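From: Rosalie Moser
To: Busdale Point-to-Point list
Date: November 18, 2019
Subject: Re: Moving the start of the ladies' race

Replying to Tanko below, and to the two people who wrote to me off list.

> Tanko Odukoya wrote:
> Before we send in the course plan, can we settle where the
> ladies' race starts? Last year the field came to the first
> fence after 333 yards and half of them were still sorting
> themselves out. I would take the start back past the Grovley
> gate. It costs us nothing but a length of rope and a
> new spot for the starter's truck.

I walked it with Sem Verstraete after the rain let up. From the old start to the first fence is 333 yards, as Tanko says. From the far side of the Grovley gate it is 433. The extra hundred is good old turf and slightly uphill, which should steady the keen ones. The ground just inside the gate is poached from the cattle, but Sem thinks it will come back if the stock is out by the end of the month. He has spoken to the Sandhu farm and they are willing.

The drawback is the view. People parked on the bank at Turnitz will not see the start at all, only the horses coming over the rise. We sold nearly 1000 car passes in September, and most of those were for the bank. I don't think that is a reason to leave the start where it is, but it should be printed in the program so that people can walk down if they want to.

Other course matters:

Fence four needs new rails on the landing side. The posts are sound.

The wings at the water need painting before entries close. White, please — the green ones could not be seen against the hedge.

The maximum field for the ladies' race stays at 10. If we get more entries than that we divide, same as before.

The outriders want to be let through at the lane crossing before the ambulance and not after it. I have no objection if the medical people don't.
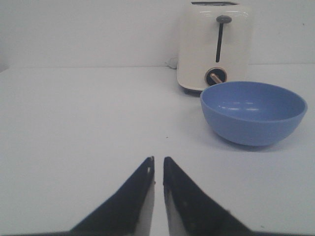
Ekene Osagie asks whether the new start means the horses will pass the paddock gate twice on the way down, because last year two of them tried to turn in there and one succeeded. They would pass it once. The way down goes along the top hedge, and we would rope the gate shut as soon as the last runner is out.

If anyone has ridden from the Grovley gate, in a race or out hunting, I would like to hear how the rise rides in wet going. Nestor Javier is drawing the plan and can change the start until he sends it off, so write to him directly if it concerns distances.

Rosalie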